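How does a robot learn to pick things up?

Have you ever reached into a toy box and pulled out just the block you wanted? You probably didn't think about it at all — your eyes and fingers sorted it out between them. For a robot arm it's a big, puzzling job, and Bořivoj Doležal and his team at the Odby lab have been working on it for ages!

Their favourite puzzle is a bin with coloured bars in it. The bars can lie any which way, so the robot has to choose one bar, work out which way it points, and turn its gripper to match before it squeezes.

The team tried two methods. In the first, the robot always went for the bar closest to its gripper. In the second, called Plurnetar, it looked for the bar with the most space around it (a bit like choosing the easiest stick in a game of pick-up sticks). Out of 107 tries, the first method missed nine times and Plurnetar missed only four.

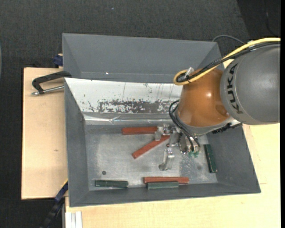
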